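The demo everyone at Juststead wants you to see involves soap. The company sells Drusari, a planning layer that sits between a camera feed and a robot's joint controller, and its engineers like tasks that punish sloppy motion. Jerk the wrist and the film pops. Tilt the loop too fast and the film sags and goes.

I went in December expecting to be charmed, and for a minute I was. Then I asked what the planner knows about soap. The answer, from controls lead Lærke Vigfúsdóttir, was nothing at all. Drusari caps acceleration at the tool tip, and somebody typed in the cap.

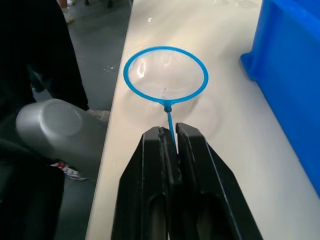
Film intact: a bubble wand in the gripper at Juststead, over a table streaked with liquid.

That is decent engineering. It is also a long way from the sales deck, which talks about software that "understands delicate materials." A speed limit understands nothing. Vigfúsdóttir, to her credit, winced when I read her the line.

The numbers need the same care. Juststead logged 400 trials and counts 337 as successes – but a success means the film was detected two seconds after the lift, by a classifier the same team trained. Clear film over a pale, shiny surface is a nasty thing to detect. I asked how often a person had checked the labels. They are working on it.

Gilow and Haugland, who sell rival planners, have published no comparable trials, so Juststead can claim to lead a field of one. I would like to see the raw logs before anyone orders a second arm.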